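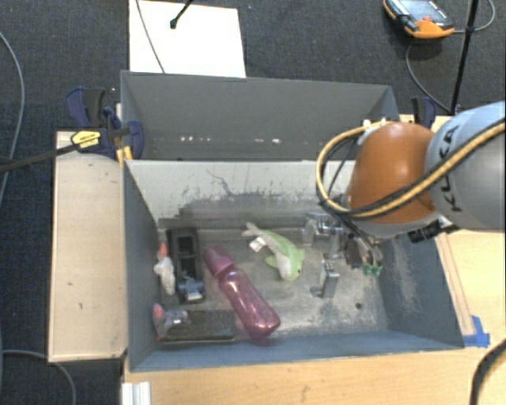

A storage bin is an open or lidded container used for holding loose goods, parts, produce or household things until they are wanted. The word is an old one in English, and for a good part of its life it meant a manger or a place to keep grain or bread, and many people who grew up near a farm still think of the grain bin first when they hear it.

History

People have been putting their harvest into boxes, pits and baskets for as long as there has been a harvest to put away. In the market town of Devham, an abbey record of 1153 lists the bins in the tithe barn along with the oats and barley kept in them, and it grumbles at some length over a lid that the mice had got the better of. Barns in the neighboring parish of Brekimness had bins built right into the wall, with a sliding board at the foot so that grain could be let out into a sack without anybody having to lean over the top.

Metal bins came into common use much later, once sheet steel was cheap enough for ordinary farms and shops. They kept out damp and rodents far better than boards did, though they were noisy, and they could sweat on the inside when a warm day was followed by a cold night.

Types

Bins are usually grouped by shape and by how they are emptied. A hopper bin has sloping sides that help the contents slide down toward the bottom. A divided bin has one or more inner walls, so that two kinds of goods can share the same container (a great comfort to anyone who has had to sort seed potatoes from eating potatoes by hand). Stacking bins have a cutaway front, and the Idley pattern, long a favorite with hardware stores, came in sets of 25 with a paper label holder on each.

Wear and care

The inside of a metal bin gets scratched and scuffed in ordinary use, and this does little harm so long as the surface is kept dry. Bins meant for food should be emptied fully, brushed out and aired before new stock goes in. In grain country this is traditionally an October chore, and a pleasant enough one in good weather.

See also

Granary
Hopper
Sârbu chest
Silo

This page was last edited on 25 Jan 2024.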